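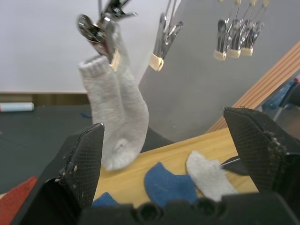 I own a dryer and I've stopped putting socks in it. My family thinks this is a phase. It's been going on since October, so I'd say it's a household policy by now, and I'd like to make the case for it.

Start with the clips. A clip rack takes up hardly any space, and it gives every small thing a spot of its own — socks, washcloths, the odd bit of cloth you wiped the counter with. I grab a damp sock, pinch it by the cuff, move on. Filling the whole rack is a two-song job at most, and I like it a lot more than fishing a warm knot of laundry out of a drum and finding one sock inside a pillowcase.

Metal clips, please. I know the all-plastic ones are cheaper (I've bought plenty!) but mine kept snapping at the hinge. A metal clip with a real spring and a soft tip holds a thick knit without chewing on it. My Villeo rack came from the Rozīte store for almost 40 dollars, which my sister called insane, and I'd pay it again.

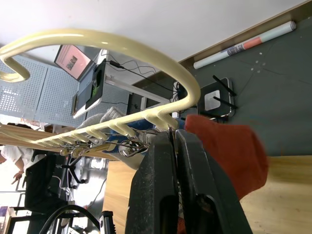 But doesn't it look messy?

Sure, a little. You've got a gray knitted thing draped over the pegs and blue and white cloth pinched underneath, and it's all hanging in the same room as the router and its cables. I don't mind. Laundry is part of living in a place, and I'd rather see it than pretend a closet full of machines is doing my life for me. Guests have survived.

My one rule is to put the rack where you walk past it. Hide it in the basement and you'll forget it, and then you're buying more socks. And leave the clips on their loops when you take things down, so they're ready for the next load.

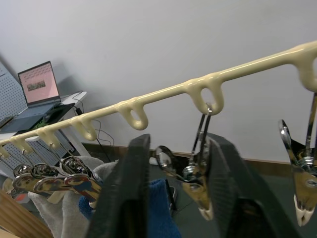 Villberg Home Sewing and Laundry Club

I brought all this up at our last meeting and got some pushback, mostly about towels. Fine, towels can go in the dryer. I'm not giving in on socks.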